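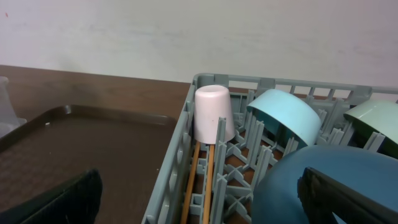

Washing-up robot back at work in Jedthorpe after gripper fault

The kitchen robot at the Fundetti workshop in Jedthorpe is putting dishes away again this week, after a fault in its gripper stopped the project for a good part of August and left one member of the team with a badly bruised thumb.

Readers who came along to the spring open afternoon will remember the robot well, as it drew quite a crowd (and quite a lot of advice from people who have their own firm views on how a dish rack ought to be loaded!). It is a single arm with a two-fingered gripper and a small camera, and its job is to learn the everyday business of moving bowls, cups and chopsticks in and out of a rack. The team call it Wunine, and most of the town seems to have followed suit.

The trouble began late one morning, when Eun-seong Hwang was running the usual set of practice moves. The robot had picked up a bowl and was supposed to lower it between the pegs and let go. It lowered the bowl perfectly nicely, but the fingers stayed shut, and then they began to squeeze. The bowl flexed, slipped sideways and shot across the table, knocking two others on to the floor on its way.

Eun-seong pressed the stop button straight away and the arm froze, just as it should. The fingers, however, did not. They run from a separate supply, and when Seung-woo Yook reached in to clear the rack they closed again and caught the end of his thumb. He was freed within seconds by Corey Ormsby, who pulled the plug at the wall, and he went off to the minor injuries unit to be looked over. Nothing was broken, we are very glad to say, and he was back at his desk the next day with a large bandage and a certain amount of teasing to put up with.

"It was a silly thing for me to do, putting my hand in there, but I had heard the stop button go and I took it for granted that everything was off," Seung-woo told us. "I think most people would have done the same. So the lesson is for the machine as much as it is for me."

Work was halted that same afternoon, and Do-yoon Lim, who leads the project, asked for the gripper to be taken apart before anybody switched it on again. It took the team 5 days to find the cause, and a fair few pots of tea went into it. A thin cable running down the arm to the gripper had been rubbing against a bracket each time the wrist turned, and the covering had worn through. When the bare wire touched the metal, the signal telling the fingers how far apart they were dropped out, and the gripper behaved as though it were holding nothing at all. It kept on closing in search of something to grip.

Going back through the records, the team found that the signal had dropped out 132 times in the weeks before the accident. Nearly all of these gaps were far too short for anyone to notice, and the software had simply carried on past them without raising a warning. Do-yoon was frank about this part of it when we spoke, and said that it bothered her more than the cable did.

"Cables wear out, and we will always have to look after them," she said. "But the robot had been telling us that something was wrong, over and over, and we had not set it up so that anybody would hear. I would much rather have it stop and grumble at us than keep going politely."

Several changes have now been made. The cable has been replaced and follows a new path well away from the bracket, with a sleeve over the stretch that bends the most. The stop button cuts the power to the fingers as well as the arm, and it has been tested every morning since the robot was switched back on. The gripping force has been turned down by 50 per cent while practice goes on, and any break in the signal, however short, brings everything to a halt until a person has had a look and cleared it. There is also a new house rule that hands stay out of the rack until the wall plug has been pulled, and Jong-dae Ahn has painted a bright yellow line on the floor to show visitors where to stand.

The team got in touch with Yang, the small engineering firm that built the bracket, and we understand that they were very helpful indeed. They have offered to round off its edges free of charge and are writing to the 8 other customers who have the same part, so that their cables can be checked too. Anyone who thinks they may have one and has not received a letter is asked to give the firm a ring.

As for the robot itself, it has been started off gently, at a slow pace and with plenty of breaks for inspection. Jong-dae admits that the slower speed makes for a rather long session – he has taken to bringing his crossword – but he says that he would be in no hurry to speed things up even if he were asked. The full practice timetable will return once the gripper has gone a whole month without a dropped signal.

The autumn open afternoon is still going ahead, and the robot will be running for visitors to watch from behind the yellow line. Families are very welcome, there will be cake as usual, and Seung-woo has kindly agreed to show the old cable to anybody who would like to see it. Please use the side entrance, as the front door is being repaired.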